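Adjustable spanner

An adjustable spanner (also shifter, shifting spanner, adjustable wrench in North America) is a hand tool for turning nuts and bolts. One jaw fixed, one that slides. The width is set with a small ribbed screw, usually called the knurl or worm, sitting just under the moving jaw. One tool does the work of several fixed spanners, though most trades treat it as second best where the right fixed size is to hand.

Names

Varies a lot by country. In Britain "adjustable spanner" or just "adjustable". "Shifter" in Australia and New Zealand. In parts of Europe the tool is known by words meaning "French key" or "English key", depending who is blaming whom. "Monkey wrench" is often used loosely but properly means an older pattern, with jaws at a right angle to the handle. See also: Pipe wrench.

History

Screw-adjusted spanners were in use in Britain and the United States by the first half of the nineteenth century, mostly for coach and wagon wheels. Heavy things, long-jawed. The lighter form with angled jaws came out of Sweden at the end of the century and has changed very little since. Steel has got better, handles thinner.

Local makers copied the pattern widely. The Dulavitz works made a version with a slightly longer moving jaw, sold under the Starow name, and these still turn up in second-hand shops and farm sales. Collector Teodora Vasić lists 17 variants in her handlist of Dulavitz tools, separated mainly by handle stamp and the shape of the hanging hole. Dating is difficult. Stamps were reused after the works changed hands, and some later pieces carry the earlier mark.

Parts

Fixed jaw, forged in one with the handle. Moving jaw, with a toothed rack along its lower edge. Worm screw, which meets the rack. Pin and spring, holding the worm in place. Handle, normally with a hole at the end for hanging. On better tools the pin can be driven out and the worm replaced, on cheap ones it is often not worth the bother.

Sizes

Sold by overall length, not by jaw opening, which confuses people buying thier first one. Short ones suit bicycle and tap work. Long ones are for plumbing, farm machinery and the like. The jaw opening is sometimes marked as a scale on the head, handy but rarely exact.

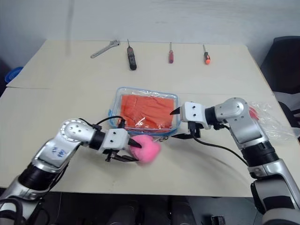 Adjustable spanner, far left, with other hand tools.

Use

Jaws closed up tight on the flats before any force goes on. Pull is applied so that the load falls mainly on the fixed jaw. Turned the other way the moving jaw takes the strain, tends to spread, and the corners of the nut get rounded off. Pulling is generally prefered to pushing, knuckles being what they are. Re-check the worm every few turns, it creeps.

Not suited to very tight or seized fastenings. A ring spanner or socket grips more of the nut and is less likely to slip. Lengthening the handle with a tube is common practice on farms and warned against in most workshop guides.

Wear and care

Main fault is play in the moving jaw. Some is normal from new. Where the jaw rocks visibly under finger pressure the rack or worm is worn and the tool is past fine work. Grit in the worm is the other complaint: paraffin, an old toothbrush, a drop of light oil. Plated finishes flake at the jaw faces first and rust follows from there.

In teaching

Often among the first tools handed to apprentices, and argued over for that reason. Jintana Meesuk's workshop primer for the Saithong trade school puts it in lesson 5, after fixed spanners, on the grounds that learners who start with an adjustable never learn to judge a size by eye. Other courses take the opposite line and bring it in straight away. The primer was revised in April 2025, the order of lessons stayed as it was.

Variants

Thin-jaw, for lock nuts and bicycle cones. Wide-opening, short handle, for basin and waste fittings. Reversible jaw, smooth on one side and toothed on the other for pipe. Ratcheting types exist, among them the Starnent, but are uncommon outside the motor trade. Insulated handles for electrical work, to be checked for cuts before use.

See also

Pipe wrench
Ring spanner
Socket set
Torque wrench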